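Vilter Support > Training app > Heart rate and zones
Ticket: Zone 2 runs logged as zone 4, aerobic trend line gone flat
Opened by: Danjuma Igwe
Status: Solved
Opened: 8 July 2024

Hi team! First off, I love this app, and I've been telling everybody in my running club to try it. I've been doing low heart rate base training since January and watching my easy pace come down at the same effort has been the most fun I've had in running for years. So please read this as a bug report from a fan.

The problem: my easy runs are coming up as zone 4. I keep a strict ceiling, I can breathe through my nose and talk the whole way, and then I get home and the summary says I spent most of the run at threshold. The aerobic trend chart, which used to slope so nicely, has gone flat and then dropped. The recovery adviser now wants me to rest after every jog.

My setup:
Watch: Lasturano, latest firmware, worn on left wrist
Chest strap: Asham, bought used, fresh battery put in last month
App: Vilter, on my phone, up to date
Zones: custom, five zones, set by hand from a field test
Resting heart rate: 60

What I've tried so far: restarted the watch, restarted the phone, logged out and back in, tightened the strap by two notches. No change from any of it. The odd part is that the first stretch of every run looks perfect, a lovely gentle climb. Then the number jumps up and sits there like it's been glued.

Happy to send files!

Danjuma

Reply from Support

Hi Danjuma, thanks for such a clear write-up, and congratulations on the base work! A heart rate that starts out fine, jumps and then holds very steady makes me think of cadence lock. The sensor in a watch reads light bouncing back from the skin, and when the arm swings or the watch slides a little, it can latch onto your steps in place of your pulse. Easy running cadence often lands right where threshold heart rate does, so the numbers look believable.

You have a strap, though, so the watch sensor shouldn't be in play at all. Could you check three things for me?

1. On the watch, open Sensors and see whether the Asham strap says Connected or Saved.
2. In the app, open the run, scroll to Details and read me the line called Heart rate source.
3. Still in Details, put the cadence graph on top of the heart rate graph and see whether they move together.

If you can export one of the bad runs and attach it, even better.

Reply from Danjuma

Oh wow, I didn't know you could stack the graphs. I've just lost half my lunch break to it.

1. It says Saved. I had taken that to mean it was working.
2. Heart rate source: mixed. It says strap for the opening section and wrist for the rest.
3. They match! Once the jump happens the two lines are practically on top of each other. When I stop at the crossing by the school, cadence goes to nothing and heart rate falls off a cliff a moment later, then both come back together.

File attached. It has 3,509 heart rate samples in it, according to the export screen. I went through a good part of them in a spreadsheet and I can see the spot where it changes over. Before it, the values wander up and down by a beat or two. After it, they hardly budge.

So I believe you on cadence lock. What I don't get is why the strap quits in the same place each time. It's not a distance thing, I tried the loop backward and it quit after the same stretch of time. 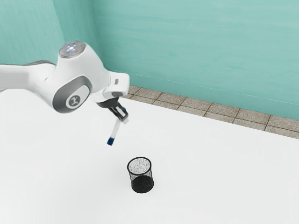
One more clue, in case it's useful. If I sit on the couch with the strap on, it stays connected all evening. It only drops out on the move. I wet the pads under the tap before every run, same as always.

Reply from Support

Great detective work, the backward loop was a smart test! Your file shows the same thing I suspected. The strap signal gets weaker for a little while and then goes away, and the watch quietly switches over to the wrist sensor. It's meant to be helpful, and for casual use it usually is. For somebody training by heart rate it's a pain.

Two possible causes fit what you're seeing. One is a second device grabbing the strap. Some straps only allow one Bluetooth connection at a time, and if your phone has it paired as well, the two can fight over it. The other is a tired band. The pod that clips on the front may be perfectly healthy while the fabric part, where the electrodes are, has worn out.

Please try these in order, with a short run after each, so we know which one did it:

Step A. Go to your phone's Bluetooth menu and forget the Asham strap completely. Pair it with the watch only.

Step B. On the watch, go to Sensors, then Heart rate, and turn off Switch to wrist automatically. If the strap drops out you'll get a gap in the graph, and a gap is much easier to deal with than a wrong number.

Step C. Hand wash the band in lukewarm water with a drop of mild soap, rinse it really well and let it air dry. Sweat salt builds up in the pads.

Step D. If it still drops out, borrow or buy a new band and keep your own pod.

Reply from Danjuma

On it. Will report back!

Reply from Danjuma

Results so far, in order.

Step A: the phone did have the strap paired. So did my old tablet, from when I was riding the indoor bike over the winter. I removed it from both. The run was better, the strap lasted longer, but it still gave up before I got home.

Step B: done, and I wish I'd found this setting months ago. Now I get a clean line and then a hole. My trend chart ignores the hole and it's already starting to look like itself again.

Step C: washed it. The water went a color I'm not going to describe. The run afterward had a few short gaps and no full dropout. I was so pleased that I ran an extra lap of the park.

Step D: a clubmate lent me the band from a Yadav strap, which clips onto my pod even though it's a different make. Perfect. Not one gap from the front door and back. I wore it for the long run too and the line was beautiful, a slow drift upward near the end and nothing else.

So it's the band, right? The used one has had it?

And a follow-up: can I fix the old runs? There's a whole block of them labeled as threshold when I was plodding along at conversation pace, and they're dragging my training load way up.

Reply from Support

Yes, it's the band, with the extra pairing making it worse. I can't promise that mixing brands will always work as well as it has for you, so I'd pick up a matching replacement when you hand that one back.

You can clean up the old runs. Open a run, choose Edit, then Heart rate, then Remove section. Drag the left handle to where the source changes from strap to wrist and the right handle to the finish, and save. Distance and pace stay as they are. Once you've done them all, go to Settings, then Training load, and tap Recalculate. It can take a while with a long history, so leave the app open and your phone on the charger.

I'd also leave your custom zones alone. With readings like those it would have been tempting to push them up until the runs looked easy again, and then you'd have been training at the wrong effort once the strap was fixed.

Reply from Danjuma

Ha, I had that very screen open the night before I wrote to you. So glad I left it.

All the runs are edited and the recalculation is done. The chart looks fantastic! The flat part has disappeared, and my easy pace was getting faster the entire time. The recovery adviser has calmed down as well and let me do hill strides yesterday.

New band is ordered. One small request for the developers, if you're able to pass it on: could the watch buzz when it switches from strap to wrist? Even a tiny symbol next to the number would have saved me a lot of grumpy evenings.

You can close this one. Thank you so much, I learned a ton.

Reply from Support

Passed along to the watch team as a feature request, with your graphs attached. Closing the ticket now. If the new band acts up, reply to this thread and it will open again. Enjoy the hills!

Resolution notes
Cause: worn electrode band, strap also paired to phone and tablet, automatic switch to wrist sensor, cadence lock
Fix: other pairings removed, automatic switch turned off, band replaced with a loaner, old runs edited, training load recalculated
Related: Strap shows Saved but not Connected / Washing your chest strap / Removing bad heart rate data from a run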